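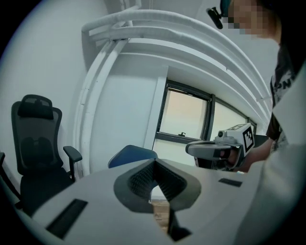 Task Demonstrators, Hand-Held Grippers (day and evening shifts)
Bekik, Grananville site
Part time or full time, paid hourly, training included

We're hiring people to teach our robots how to do ordinary work with things: picking up, putting down, opening, folding, sorting, stacking. You do the job yourself with a gripper in your hand, the recording goes to our training team, and the robots at our Drotside packing hall learn from it. You don't need a technical background. You need good hands, some patience, and an interest in how a thing gets done.

A bit about why this job exists, for anyone coming to us from a packing floor (and we hope plenty of you are!). The Drotside hall used to run entirely by hand. Two years ago we put in the first arms, a model we call Roman, and they were programmed the old way, every movement written out by an engineer. It was slow, and the arms were hopeless with anything soft or oddly shaped. The packers standing next to them could see exactly what was wrong and had no way to fix it. So last January we tried it the other way around and asked packers to show the arms what to do. It went so much better that we built a whole team for it, and now that team is growing.

What changed for the people in the hall? Quite a lot. The heavy lifting at the end of the line has gone to Roman, and so has most of the night-time carton work. Some packing stations were closed. The people who worked at them moved to demonstration, to quality checks or to looking after the arms, and a few chose to leave, with notice pay. We'd like you to hear that from us before the interview. If you join, your work will shape what the machines take on next, and you'll have a say in it: demonstrators sit in on the monthly meeting where new tasks are picked, and they have turned tasks down.

What you'll do

Work through a task list with hand-held grippers, sometimes one, sometimes one in each hand
Repeat a task many times with small changes in where things are placed
Record short takes, check them on the screen and throw out the bad ones
Reset the table or the shelf between takes
Tell the engineers when a task makes no sense the way it's written (this happens, and we love getting those notes)
Spend one shift a month at Drotside, watching the arms try what you taught them

That last one is everybody's favorite. You'll recognize your own habits in the machine, including the ones you didn't know you had.

What a shift is like

Shifts run from 8 a.m. to 2 p.m. or from 2 p.m. to 8 p.m. You record in blocks of 90 minutes at the most, with a proper break after each one, and we rotate tasks so that the same wrist isn't doing the same motion all day. Some tasks are done standing and some sitting. You'll wear a small head-mounted camera for part of the work. It takes a few days to get used to moving at the right speed, which is a little slower than you'd go at home and smoother than you'd think. Your first 2 weeks are paid training at full rate, next to an experienced demonstrator.

There is no daily quota of takes. We had one at the beginning, people rushed, and the arms learned to rush too. We dropped it and haven't missed it.

Who we're looking for

You can stand for part of a shift and use both hands comfortably. We have grip adapters for smaller hands and for left-handers, so please ask.
You don't mind repetition, and you notice small differences.
You can follow written instructions in English and write a short note about what went wrong.
You're fine with being recorded at work. Faces are blurred before any footage leaves the recording team, and you can ask to see your own recordings whenever you like.

Experience in packing, kitchens, tailoring, cleaning, caregiving, repair or any other hands-on work is a real plus. Some of our best takes of folding come from someone who spent years in a hotel laundry. Game controllers and hobby electronics are fun to talk about at lunch but won't move you up the list.

What we offer

Full hourly rate from day one, the same as a senior packer at Drotside, with an evening supplement after 6 p.m.
Paid breaks
Health coverage from 20 hours a week
A bus pass, or parking behind the building
A route into robot operation or quality work after your first year, with the training paid by us

How to apply

Send us a few lines about work you've done with your hands and which shift you'd prefer. A resume is welcome but you can skip it. Mention job number 1314 so your note reaches the right inbox. You can also leave a note at the front desk in Grananville or with the shift office at Drotside.

We'll invite everyone who fits to a paid tryout lasting 70 minutes. You'll pick up a gripper, do three easy tasks, and ask us anything you want. Come in comfortable clothes with sleeves that push up, and leave rings and bracelets at home. Current Drotside staff can do the tryout during working hours, and your supervisor already knows to say yes.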